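Subject: Re: [cell-practice] Section 4 wording, cable handling with the part clamped
From: Ohemaa Akolgo
To: cell-practice list
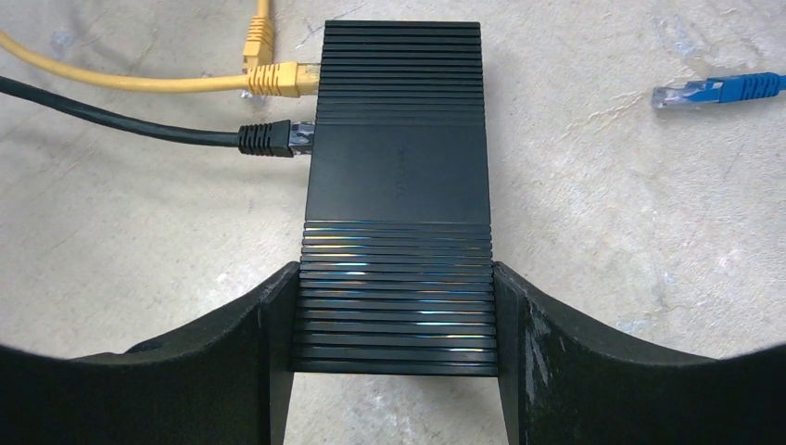 Section 4 of the draft covers connector work on a part that is held by the gripper, and I think Omid's wording is close but leaves two gaps. The first is the term "free connector". The draft uses it for any plug that is not in a port, which puts two different cases under one rule. With the part clamped between the fingers, a loose plug can lie well clear on the other side, as the blue one does, or it can lie right beside a plug that is already seated and share its colour, as the second yellow one does. The blue one is a reach problem. The yellow one is an identification problem, and a cell that picks by colour alone has no grounds for choosing between the two yellow plugs. I would like 4.2 split accordingly.

Omid Azimi wrote:
> 4.2 Before any insertion or removal, all free connectors shall be
> recorded and kept outside the finger sweep.
> 4.3 Grip force shall be set to the lowest value that prevents
> the part from turning under insertion load.
> 4.4 The arm shall not travel while a cable is seated in the part.
>
> Marjan asked whether 4.4 is too strict. At Gillberg they lift
> switches with the patch leads still in, and they say the loss in
> cycle time from unplugging first is not acceptable. I have no
> strong view. Comments by the end of December please.

On 4.2, proposed text:

4.2.1 A connector that is not seated and lies outside the finger sweep shall be recorded with its position and left alone until called for.

4.2.2 A connector that is not seated and lies next to a seated connector of the same colour shall be identified by a second property before it is approached. Port position, label or cable route are acceptable. Colour is not.

4.2.3 If the second property cannot be read, the cell shall stop and ask for an operator.

On 4.3, no objection to the principle, but "lowest value" cannot be audited. We logged 1,247 clamp cycles on the Pludska cell with plastic-bodied network parts. In 31 of them the part turned when a plug was pushed home, and all 31 were grips on a smooth part of the housing. Grips on a ribbed or stepped area held at the same force setting. I suggest that the clause asks for the grip area to be stated along with the force, and that the force be written down as a number per part type. Finger pads should also be checked for wear on a fixed interval. Shahab's sheet uses 259 cycles, and I have no better figure.

On 4.4, I would keep the rule and add a permitted exception – the arm may travel with cables seated if the free length of each cable is known and the move is shorter than the shortest of them. Gillberg could work under that. What I do not want is a general waiver for "light cables", as the mass of the cable has very little to do with it. The load on the port comes from the bend at the boot, and a thin lead caught under a fixture will pull just as hard as a thick one.

One editorial point. The draft says "gripper", "hand" and "end tool" for the same item. Please use "gripper" throughout, and "finger" for the moving parts. Letay has marked 37 places where this needs changing and will send the list to Omid directly.

Still open from my side: whether section 4 applies to work at floor level or only on a bench. The Yazdani note assumes a bench. Our own work is done on both – I would delete the word "bench" from the scope line unless someone has a reason to keep it.

Ohemaa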